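Talks > Spring meeting > Speaker notes

11th March
Notes by Desmond Zamora

START – don't read the title out, they can see it. Thank Jalen for the room and the tea.

Talk is on mending at home. Why we stopped, how to start again. 25 mins max, then questions. Keep water near.

Opening story: Gran's kettle. Flex went, she had it back on the stove shelf by supper. Mine went last January and I'd ordered a new one before it cooled down. Pause here. They usually laugh, if not, carry on.

Then the old bit. Household book from 1819, my copy is falling apart so don't pass it round. Whole chapter on glueing china. Another on turning sheets sides to middle – ask who has ever done this. Read the bit about egg white and lime, slowly, the spelling is odd. Don't get stuck on whether it works. Last time lost ten minutes to that.

Next: my own tally. Wrote down everything that broke in our house over a year. 31 things. Lamp, two zips, toaster, the bathroom lock, chair leg, etc. Most of it small. Binned more than I like to say – say it anyway. Toaster was crumbs. Just crumbs!

Why people don't mend, from chats at the Fidix evenings:
– can't get the part
– can't get the thing open (show the Brivov hairdryer, the one with no screws)
– don't know where to begin
– scared of making it worse
Spend longest on the last one. It's already broken. Say that twice.

Safety, be firm. Unplug it. Microwaves – no, never, not even a look. Old tellys same. Gas, ring somebody. If someone argues, move on and talk to them after.

Cloth section, shorter than last year. Buttons, hems, socks. Hold up the grey jumper, elbow side out. Jalen will say the darn is the wrong colour, it's meant to be. Thread – use doubled for coats. Needle threader is not cheating.

Money slide. Rizk wanted 92 pounds for a new pump, I got a second hand one for 51 and fitted it in an afternoon. Two afternoons. Be fair to the shop, they did offer to come out. Not a rant!!

Now where to keep your tools. Big one this, people put it off becuase the stuff is in four drawers and a shoebox. If it's out on the wall you'll use it. Mine were under the stairs behind the hoover and I never did a thing. Doesn't need to be a whole shed, a bit of board over a table will do. Leave some hooks free, you'll want them.
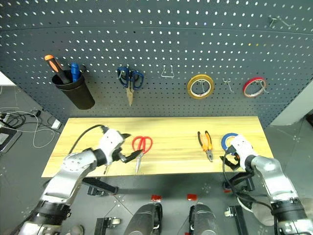 Tools up on pegboard, tape on hooks, table underneath.

Ask for hands up – who knows where their screwdriver is right now? Wait for it.

Sultness glue question always comes up here. Answer: fine for wood, rubbish on shoes. Let it cure overnight, not an hour, whatever the tube says.

Homework for them: one thing, one month. Pick the smallest. Write on a scrap of paper what's wrong with it before you open it. Take a photo at each stage so it goes back the same way round, and put the screws in an egg box in order.

If running late, skip the shoe polish bit and go stright to questions. If early, the umbrella story.

Handouts on the chair by the door. Mention the next Fidix evening, bring your own mug.

Contact: Desmond Zamora, via the talks desk | © Desmond Zamora | Back to top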